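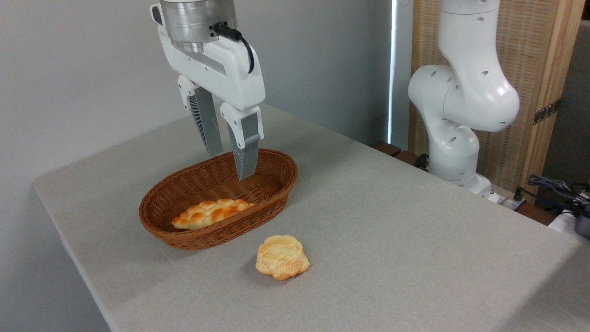
Tretimix portable charging cable, eight months on

2022-05-08, by Zdeňka Slanina

I wasn't going to write about a charging cable, because it's a cable, and my husband already thinks I spend too long on this sort of thing. But three of you have emailed to ask which one lives in my boot, so here we go.

It's the Tretimix, the longer version, bought from Hosseinzadeh for 453 euros. Yes, I winced too. The one that came with our car was so short that I had to reverse up to my mother's garage at a silly angle and leave the boot half over her roses, and after a winter of apologising I gave in.

The first thing you notice is how soft it is. My old cable went stiff as a broom handle in November and I used to wrestle it back into its bag with wet gloves (and some language). The Tretimix still coils up nicely on a frosty morning, though it is heavy, and if your wrists are bad you may want to lift it with both hands.

On an ordinary household socket it gave us around 21 per cent overnight, which is plenty for my run to work and back with the shopping on the way. You choose the current with a button on the box, and it remembers what you picked last time. My previous one, an Istus, forgot every single time, and I'd come out in the morning to find it had been sipping away at the lowest setting – maddening when you have a train to meet.

Now the grumbles. The little lights on the box are far too bright, and if your bedroom faces the drive you'll know all about it. We hang an old tea towel near the window. The rubber cap for the plug came off its strap after 2 months, and Hosseinzadeh sent another without any fuss, but it took a fortnight. The carry bag is lovely and just slightly too small.

I did borrow a Tuvulow from a neighbour to compare. It's cheaper and lighter and has a nicer handle, and if you only charge away from home now and then I'd say get that one and spend the difference on a decent lunch. For every day use I'd still go for the Tretimix.

Four stars, and I'd give it another half if they dimmed those lights.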